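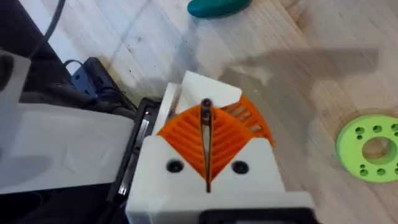
4. Normas de trabajo en la mesa compartida (brazos Lekota, pinzas Endau)

Válido para las mesas de un brazo y de dos. Lo de la instalación eléctrica está en la sección 2, no se repite. Revisado el 11 de enero de 2023, sustituye a la hoja suelta de diciembre.

4.1 Antes de dar corriente

1. Paro de emergencia a mano, del lado del operador. Probarlo. Pulsar, comprobar que los dos brazos caen a reposo, rearmar.
2. Mordazas o placas de montaje apretadas al canto de la mesa. Tirar de la base con la mano, no debe moverse nada.
3. Cables: un lazo holgado en la muñeca, lo justo para el giro completo. Ni tenso ni colgando hasta el tablero.
4. Dedos de la pinza sin grietas. En los flexibles mirar las láminas una por una, en los rígidos mirar la almohadilla.
5. Herramienta de mano que no se use en la tarea, al cajón. Y si se queda en la mesa, fuera del alcance marcado y con la punta hacia afuera.

NOTA: las piezas impresas aflojan los tornillos antes que las metálicas. Reapriete a mano, sin atornillador eléctrico.

4.2 Primer movimiento

1. Velocidad al 9 %. Siempre, aunque el programa ya haya corrido ayer.
2. Llevar el brazo a la posición de partida sin objeto.
3. Cerrar la pinza en vacío, abrir, cerrar.
4. Primer agarre con un objeto ligero y romo. Los objetos finos se cogen en vertical y por el tramo central, con poca fuerza.
5. Si resbala, no subir la fuerza de golpe. Abrir, recolocar, repetir.
6. Anotar la fuerza final en el registro Drirnano. Sin anotación no hay turno siguiente.

PRECAUCIÓN: con el brazo habilitado no se meten las manos para enderezar un objeto. Se deshabilita, se endereza, se habilita. Tarda más, ya lo sabemos.

4.3 Dos brazos sobre la misma pieza

Aqui es donde salen casi todos los golpes. Reglas mínimas:

1. Un brazo sujeta, el otro trabaja. Decidir cuál es cuál antes de arrancar y escribirlo en la pizarra.
2. El que sujeta entra primero y sale último.
3. Distancia mínima entre pinzas en la aproximación: 4 cm. Por debajo, solo en modo lento.
4. Las dos muñecas nunca se cruzan por encima de la pieza. Si el programa lo pide, rehacer el programa.
5. Piezas encajables (bloques, tapas a presión): tirar en el eje del encaje, sin palanca.
6. Paro de cualquiera de los dos = paro de ambos. Comprobar el enlace en el panel Madano, luz fija.
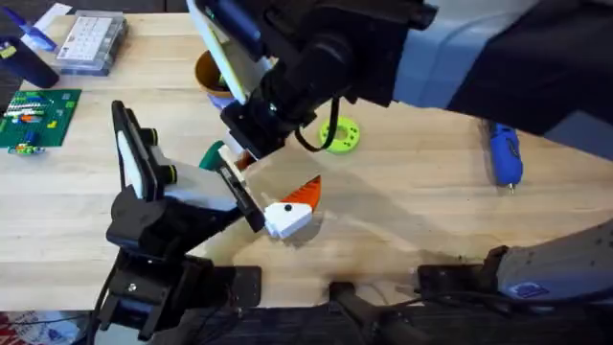

Kenna Buchanan pide que conste una objeción a la regla 2: si el que sujeta sale siempre último y se queda sin par a medio tirón, el otro brazo arrastra la pieza y la pinza parada hace de tope. Ella prefiere que el brazo de trabajo suelte primero y retroceda solo, y que la orden esté en el propio programa y no en la cabeza del operador.

Queda recogido como variante admitida:

2 bis. Ante pérdida de par del brazo que sujeta, el de trabajo abre y retrocede 90 mm en línea recta. Después paro de ambos. Requiere probarlo antes a velocidad reducida, con firma del responsable de mesa.

NOTA: la 2 bis no vale con herramientas cortantes o calientes en la pinza. En ese caso paro directo, sin retroceso.

4.4 Al terminar

1. Pinzas abiertas y sin objeto.
2. Brazos a reposo, uno primero y luego el otro, nunca a la vez.
3. Cortar corriente. Esperar 2 minutos antes de tocar los servos, que salen calientes.
4. Piezas pequeñas a su compartimento. Las sueltas en el tablero acaban bajo una base y luego la base baila.
5. Limpiar almohadillas con paño seco. Nada de alcohol en los dedos flexbles.
6. Cerrar el registro. Incidencias, aunque parezcan tonterias, a Wenche Wikström el mismo día.

Madano · Documentación técnica · Contacto: mesa de soporte · © 2023 Madano · Volver arriba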